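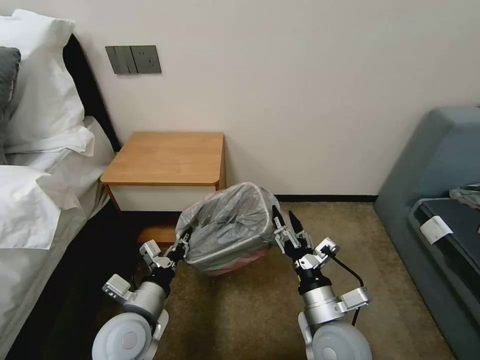 Guest room, bin and liner task. Both grippers on the bin, bin clear of the carpet.

Stelotgate site - two-arm mobile unit, housekeeping tasks
Inspection checklist with comments
October 21, 2025
Checked against: Clodarer house rules for robots in guest rooms, February issue
Unit hours at start: 2,181

1. AREA

1.1 Walk path clear, bed to sofa - OK
1.2 Guest belongings identified, marked no-touch - OK. Suitcase on sofa, tagged. Stays where it is. Arms do not pass over the sofa, loaded or not.
1.3 Bedding clear of arm travel - COMMENT. Sheet hangs down the side of the mattress. Tuck it before the next run. Same note as last visit.
1.4 Wall switches and socket by bed outside reach zone - COMMENT. Zone drawn on the old map, still has the nightstand further over. Redraw.

2. UNIT

2.1 E-stop on unit and on pendant, both tested - OK
2.2 Arm speed limit with people in room, 300 mm/s - OK, read off the pendant
2.3 Cable on right arm, slack and straps - COMMENT. Loops out past the arm near the gripper. Not snagged on anything today but I dont like it by furniture. Shorten loop or add a strap. Re-check at full reach.
2.4 Fingertips, wear and cleanliness - OK left. Right due at next service, Szabo has the parts.
2.5 Joint covers, cracks or gaps - OK

3. TASK: BIN AND LINER

3.1 Bin checked for sharps and glass by a person before start - OK. Sign the sheet BEFORE, not after.
3.2 Two-hand grip for any lift of the bin - OK
3.3 Lift kept low, no carrying over bed or sofa - OK
3.4 Liner out, bin set down on open floor - see below 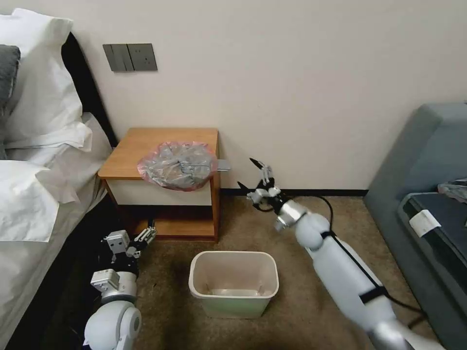 Liner must not be parked on the nightstand. Rule is floor sack or cart, no exceptions, guests put their glasses and phones on that surface. Mark 3.4 as FAIL until the drop point is changed in the task file. Wipe down nightstand top by hand meantime.

3.5 Bin interior inspected after liner removed - OK, empty and clean
3.6 Fingertips wiped before touching linen or pillows - FAIL. No wipe step in the task file at all. Add it.

4. PAPERWORK

4.1 Risk assessment on site, current - OK
4.2 Miditz log export, last 430 cycles - recieved, not read yet
4.3 Operator sign-off sheet - COMMENT. 3 entries with no time written in. Fill in or strike out.

RESULT: conditional. Supervised runs only, operator within arm's reach of the pendant. Fix 3.4 and 3.6 then call for re-check. 1.3, 1.4, 2.3 and 4.3 can be closed by email with details of what was changed.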